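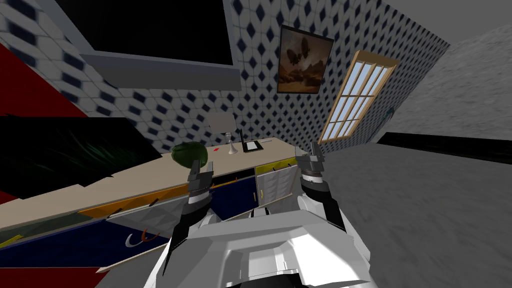 Ticket: left gripper stops short of target, run logged as success
Product: Henare two-arm controller, Salura simulator
Raised by: Els Dijkstra, Orneck
Status: reopened

The kitchen task was closed last November as "fixed in new build". I have now run the new build and I don't believe it. The left arm reaches for the item on the worktop, stops above it, closes on air and lifts. The log then writes GRASP OK and carries on to the next step. In 33 runs it did this 17 times. The old build was no better and no worse, so I would like to know what was fixed.

Support's first answer was that the camera tilt confuses the height estimate. Possibly. The view is badly tilted, I grant you, but the tilt is written in the scene file and the controller reads it at start-up. I set it to zero for 3 runs and got the same miss in two of them.

The second answer was to raise the finger force limit. I did, to please everyone. It closed on air more firmly.

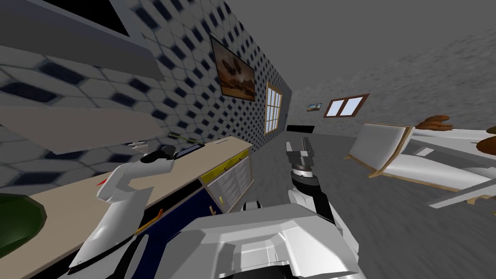 Dodville, 19/03/2023

Update after a session on the test machine here. I paused a run with the left gripper just over the counter, near the dark flat item, and read the numbers by hand. The planner thinks it has reached the top surface of the item. The contact sensor reads nothing at all. So the two disagree, and the log sides with the planner every time.

Looked through the settings and found "contact_timeout", set to 3,000 ms. When it runs out with no contact, the step is marked as passed. I can't see why anyone would want that. Changed it to fail on timeout and the false passes stopped. The misses did not, so please don't close this again on the strength of the log going quiet.

Still open:
Why the reach ends high. I suspect the item's thickness is being added twice, but have not proved it.
Whether the real arms use the same timeout setting. If they do, this is a safety matter and should be moved out of the simulator queue. An arm that thinks it is holding something will go on to swing it across the room.

I have asked for the second point to be answered in writing. "Should be fine" was the reply by phone, and I am not accepting it.

Log files and both versions of the settings are attached.

E. Dijkstra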